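Comparing two grippers on a two-armed robot
June
By the Zamach project group

Our project looked at how well a two-armed robot can pick up light, flat and awkward things with a plain two-finger gripper. We were given the arms and the controller software, Puter, at the start of term. The choice of fingers was left to us. We compared the standard Skelluso fingers with a longer pair, the Nishad fingers, which have a thinner tip.

The work surface had to be cheap and easy to change. We used a mint-green board on a cardboard box and fixed it with tape at the back. The green gives a good contrast with white objects, and that helped when we were checking camera pictures by eye. A box gives a little when a finger presses on the board, so a bad height setting is less likely to damage anything. The drawback is that the board can shift, and a shift of a few millimetres is enough to spoil a grasp on something thin. We checked the tape before every session and set the height again if the board had moved.

We ran 256 attempts in all, split evenly between the two sets of fingers. Each attempt had a limit of 18 seconds from the start command. An attempt counted as a success if the object was lifted clear of the board and held until the arm stopped. Both arms started with their fingers open, and the operator chose which arm to use from where the object lay.

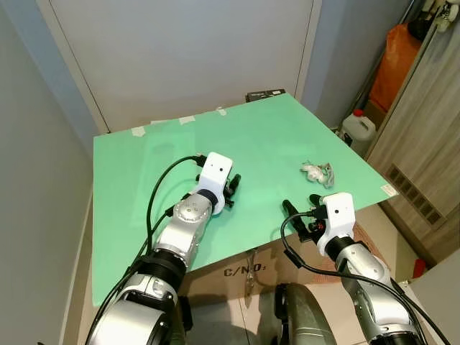
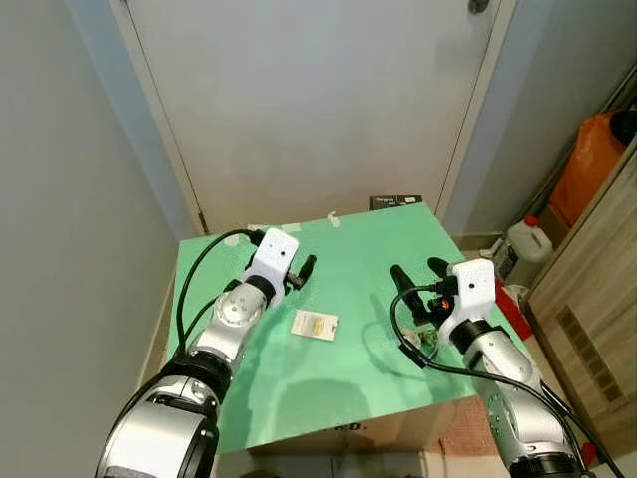

Both arms over the green board, grippers open. The first view has the crumpled object on the board, the second the small white card or packet with the yellow label.

Crumpled objects were the easier group. Either set of fingers could close on a fold, and the exact angle did not matter much. Most failures came from closing too high, so that the fingers slid off the top. Lowering the approach height in Puter fixed nearly all of these.

Flat items were much harder. The Skelluso fingers tended to push a card along the board without getting under it. The Nishad fingers did better when one tip was brought in low from the side, but they bent slightly under load and we had to slow the closing speed. Using the second arm to stop the card sliding worked well, although it took longer and several attempts ran past the time limit.

The cables also caused trouble. The loop from each gripper has to be long enough for the wrist to turn, but a long loop can drag over the board and move the object. We shortened both loops halfway through, so the early and late results are not strictly comparable.

For mixed objects we would choose the Nishad fingers. If we did the work again we would use a heavier base under the board and settle the cable routing before recording any results.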